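How strict is the "clear the area" rule for a hand-held gripper?
Posted by Zewditu Degefa

Our checklist says to clear everything within reach before picking packets out of a box. Does that include plants and tablecloths? I have 88 picks to log and it seems like overkill.

Wakana Minami
I doubt anyone follows it to the letter. Ours says "clear" too - it never says of what. I'd move anything that can snag the fingers, trailing vines included, and leave the cloth if it lies flat. Write down what stayed.

Zeyu Zheng
Just do it, rules are rules.

Cuiping Yan
Rules copied from fixed arms, I bet. Check finger travel with the box in place, then decide. My setup, snacks in a cardboard box and a pothos right beside it: 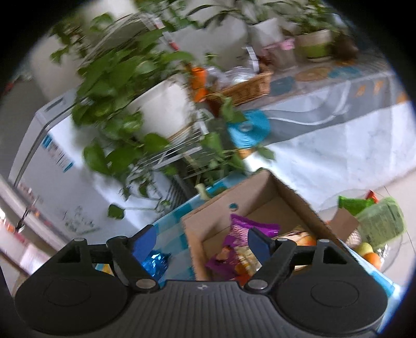 Related: Who signs off on a changed checklist?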